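2. 공개 시연용 작업대 설치와 진행 절차

7월
작성: Sze-wing Chang

이 절은 Visulitz Matham 사업장 공개일에 204호에서 운영하는 Drenel 핸드헬드 그리퍼 시연대에 적용한다. 기록 소프트웨어 Bugti의 설치와 계정 등록은 앞 절을 마친 것으로 본다. 로봇 팔을 사용하는 재생 시연은 별도 절차서를 따른다.
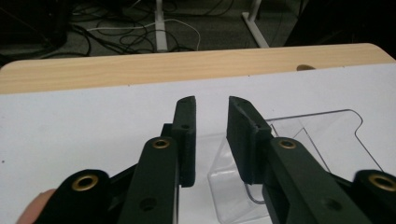
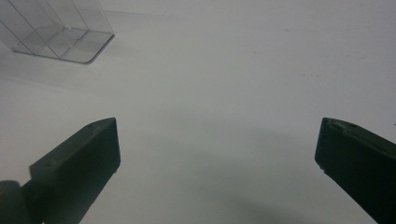
흰 작업면 위의 투명 플라스틱 용기와 손가락을 벌린 상태의 Drenel.

2.1 적용 범위와 용어

본 절에서 "작업면"은 테이블 위에 까는 흰 시트의 윗면을 말한다. "대상물"은 시연 중 집거나 옮기는 물체이며, 기본 구성에서는 투명 플라스틱 용기를 쓴다. "조작자"는 Drenel을 손에 쥔 사람, "진행자"는 Bugti 단말을 맡고 방문객에게 설명하는 사람이다. 조작자와 진행자를 한 사람이 겸하지 않는다.

"에피소드"는 기록 시작부터 종료까지의 한 구간이다. 대상물에 접근해 집고, 옮기고, 내려놓고, 손가락을 완전히 벌린 자세로 돌아오면 한 에피소드가 끝난다. 중간에 대상물을 놓친 구간도 에피소드로 저장하되 "실패" 표시를 붙인다.

2.2 준비물

- Drenel 본체와 카메라 모듈
- 교체용 손가락 한 쌍(좌우 표시 확인)
- Bugti가 설치된 단말과 전원 어댑터
- 데이터 케이블, 예비 케이블
- 흰 시트, 고정용 테이프
- 투명 플라스틱 용기
- 보풀 없는 천
- 바닥 케이블 덮개
- 방문객 안내판, 체험 동의서

손가락은 출력 로트가 같은 것끼리 짝을 맞춘다. 로트가 다른 손가락을 섞으면 닫힘 위치가 어긋나 2.5항의 영점 설정이 통과되지 않는 경우가 있다.

2.3 작업대 설치

1. 테이블을 벽에서 800 mm 떨어진 위치에 놓는다. 벽 쪽은 진행자 통로로 쓰며 방문객을 들이지 않는다.

2. 테이블을 손으로 눌러 흔들림을 확인한다. 흔들리면 다리 끝의 조절 나사로 수평을 맞춘다. 종이나 천을 다리 밑에 괴지 않는다.

3. 상판을 마른 천으로 닦고 흰 시트를 편다. 시트가 상판 전체를 덮을 필요는 없다. 대상물의 이동 구간과 그 바깥 여유분이 시트 안에 들어오면 된다.

4. 시트의 네 모서리를 테이프로 고정한다. 테이프는 작업 구간 안쪽으로 들어오지 않게 붙인다. 들뜬 곳이 있으면 떼어 낸 뒤 다시 편다.

5. 시트 표면의 먼지와 얼룩을 확인한다. 작은 점 정도는 인식에 영향을 주지 않으므로 그대로 사용해도 된다. 선 모양의 접힌 자국이나 넓은 얼룩은 용기의 모서리로 잘못 검출될 수 있다. 이때는 시트를 교체한다.

6. 대상물의 시작 위치를 정한다. 시트의 앞쪽 가장자리에서 용기 바닥판까지 296 mm를 기준으로 한다. 위치 표시는 시트 뒷면에 연필로 하고 윗면에는 아무것도 그리지 않는다.

7. 방문객 대기선을 테이블 앞 2 m 지점에 표시한다.

주의: 데이터 케이블과 전원 케이블은 통로를 가로지르지 않게 한다. 통로를 지나야 하는 구간에는 케이블 덮개를 씌운다. 남는 길이는 느슨하게 감아 통로 밖 바닥에 두고, 조작자가 서는 자리와 겹치지 않는지 확인한다.

참고: 204호 바닥은 카펫이다. 덮개의 접착면이 잘 붙지 않으므로 면 파스너가 달린 덮개를 사용한다.

2.4 조명과 투명 대상물

투명 용기는 배경색이 그대로 비치고 윤곽이 가는 선으로만 나타난다. 조명 조건에 따라 검출 결과가 크게 달라지므로 개장 전에 다음 순서로 점검한다.

1. 천장 조명을 모두 켠다. 창 쪽 블라인드는 끝까지 내린다.

2. Bugti의 미리보기 화면을 열고 자동 노출을 켠 상태로 둔다. 밝기 값이 안정되면 노출 고정을 누른다.

3. 용기를 시작 위치에 놓고 바닥판의 윤곽이 끊기지 않는지 확인한다. 윤곽이 끊기면 용기를 조금씩 돌려 반사 방향을 바꾼다.

4. Drenel을 작업 높이에 들고 그림자의 위치를 확인한다. 위쪽 조명 아래에서는 본체와 손의 그림자가 손가락 사이 작업면에 드리워진다. 경계가 흐린 그림자는 허용한다. 경계가 뚜렷한 그림자가 용기에 걸치면 조작자의 위치를 옮긴다.

5. 조건을 바꾼 뒤에는 노출 고정을 해제하고 2번부터 다시 한다.

참고: 용기 표면의 지문은 사람 눈보다 화면에서 더 두드러진다. 체험 방문객이 용기를 만진 뒤에는 보풀 없는 천으로 닦는다. 알코올이 든 세정제는 사용하지 않는다.

2.5 Drenel 점검과 영점 설정

1. 전원을 연결하지 않은 상태에서 양쪽 손가락의 고정 상태를 확인한다. 손으로 가볍게 비틀었을 때 유격이 느껴지면 고정 나사를 조인다. 나사는 손 드라이버로만 조이며 전동 공구를 사용하지 않는다.

2. 링크 암의 회전축을 점검한다. 링이 암 표면에서 들떠 있거나 기울어 있으면 해당 암을 교체한다. 축 구멍에 윤활유를 넣지 않는다. 흘러나온 기름이 시트와 용기에 묻는다.

3. 손가락 표면을 확인한다. 출력물 특유의 거친 결은 정상이다. 접촉면에 돌기나 갈라짐이 있으면 예비 손가락으로 바꾼다.

4. 데이터 케이블을 본체에 먼저 꽂고 단말에 꽂는다. Bugti 상태 표시줄에 "연결됨"이 나타날 때까지 기다린다.

5. 장치 메뉴에서 "영점 설정"을 연다. 손잡이를 놓아 손가락을 완전히 벌리고 "개방 위치 저장"을 누른다.

6. 손잡이를 끝까지 당겨 손가락을 닫고 "폐쇄 위치 저장"을 누른다. 저장이 끝날 때까지 손잡이를 놓지 않는다.

7. 천천히 여닫기를 반복하며 화면의 개도 표시가 손가락의 움직임을 따라가는지 확인한다. 표시가 튀거나 멈추면 4번부터 다시 한다.

경고: 영점 설정 중에는 손가락 사이와 링크 암 사이에 손을 넣지 않는다. 동력 장치가 없는 기구이나 링크가 접히는 구간에 피부가 끼일 수 있다.

2.6 시연 진행

1. 진행자는 방문객이 대기선 뒤에 선 것을 확인하고 시연의 목적을 설명한다. 설명문은 안내판의 문구를 따른다. 처리 속도나 성공률을 묻는 경우 수치를 즉석에서 답하지 않고 담당 부서의 연락처를 안내한다.

2. 조작자는 손잡이를 쥐고 손가락을 완전히 벌린다. 손가락 끝이 작업면 쪽을 향하게 하고, 미리보기 화면에 양쪽 손가락이 모두 들어오는지 진행자의 확인을 받는다.

3. 진행자가 "시작"이라고 말하고 기록 버튼을 누른다. 조작자는 신호를 들은 뒤에 움직인다.

4. 용기 쪽으로 일정한 속도로 접근한다. 용기의 세워진 판을 손가락 사이에 두고 바닥판이 손가락에 걸리지 않는 높이에서 멈춘다.

5. 손잡이를 당겨 판을 잡는다. 판이 휘기 시작하면 더 당기지 않는다.

6. 용기를 수직으로 들어 올려 목표 위치로 옮긴다. 이동 중 손목을 돌리지 않는다.

7. 바닥판 전체가 작업면에 닿은 것을 확인하고 손가락을 벌린다. 완전히 벌린 다음 위로 빠져나온다. 옆으로 빼면 용기가 끌려온다.

8. 조작자가 "끝"이라고 말하면 진행자가 기록을 종료하고 결과를 표시한다.

9. 용기를 시작 위치로 되돌린다. 되돌리는 동작은 기록하지 않는다.

참고: 조작자의 손가락이 화면 가장자리에 잡히는 것은 에피소드 폐기 사유가 아니다. 그리퍼의 접촉면이나 대상물을 가린 경우에만 "가림" 표시를 붙인다.

2.7 방문객 체험

체험은 한 번에 한 사람씩 진행한다. 동의서에 서명하지 않은 방문객에게는 기록을 끈 상태로만 Drenel을 쥐게 한다. 미성년자의 동의서는 보호자 서명이 있어야 유효하다.

1. 반지, 팔찌, 늘어진 소매를 정리하도록 안내한다.

2. 조작자가 Drenel을 두 손으로 건넨다. 방문객이 손잡이를 완전히 쥔 것을 확인할 때까지 본체를 놓지 않는다.

3. 작업면 위에서 손가락을 여닫아 보게 한다. 이 단계에서는 용기를 작업 구간 밖으로 치워 둔다.

4. 방문객이 손잡이 조작에 익숙해지면 용기를 시작 위치에 놓고 2.6항의 4번부터 7번까지를 수행하게 한다.

5. 장치를 돌려받은 뒤 손가락과 링크 암을 눈으로 점검하고 다음 방문객을 부른다.

체험 에피소드에는 "방문객" 태그를 붙인다. 태그가 없는 에피소드는 종료 후 사내 데이터와 함께 업로드되므로, 빠뜨린 경우 업로드 전에 목록 화면에서 직접 추가한다.

2.8 이상 발생 시 조치

미리보기 화면이 멈춘 경우: 기록을 종료하고 데이터 케이블을 단말 쪽에서 뽑았다가 다시 꽂는다. 복구되지 않으면 예비 케이블로 교체한다. 재연결 후에는 영점 설정을 다시 한다.

용기 윤곽이 검출되지 않는 경우: 노출 고정이 풀렸는지 먼저 확인한다. 고정되어 있으면 2.4항의 3번과 4번을 점검한다.

손가락이 끝까지 닫히지 않는 경우: 손가락 사이의 이물을 제거한다. 이물이 없으면 좌우 손가락이 바뀌어 끼워졌는지 확인한다.

시트가 밀린 경우: 진행 중인 에피소드를 "실패"로 종료한다. 시트를 다시 고정하고 시작 위치를 처음부터 측정한다. 눈대중으로 맞추지 않는다.

장치를 떨어뜨린 경우: 외관에 손상이 없어도 해당 본체의 사용을 중지하고 예비 본체로 바꾼다. 떨어뜨린 본체에는 점검 대기 꼬리표를 단다.

2.9 종료와 정리

1. Bugti에서 기록 목록을 열고 실패, 가림, 방문객 표시가 맞게 붙었는지 확인한다.

2. 업로드를 실행한다. 업로드가 끝나기 전에 단말 덮개를 닫으면 전송이 중단된다.

3. 데이터 케이블은 단말 쪽을 먼저 뽑고 본체 쪽을 뽑는다.

4. 손가락을 벌린 상태로 Drenel을 보관함에 넣는다. 닫힌 채로 장기간 보관하면 손가락이 변형되어 개방 위치가 달라질 수 있다.

5. 용기를 닦아 별도 봉투에 넣는다. 손가락 부품과 같은 칸에 두지 않는다.

6. 시트는 말아서 보관하고 접지 않는다. 테이프 자국이 남은 상판은 마른 천으로 닦는다.

7. 서명된 동의서를 봉투에 넣어 봉하고 Matham 안내 데스크에 인계한다. 인계 대장에 호실 번호 204를 적는다.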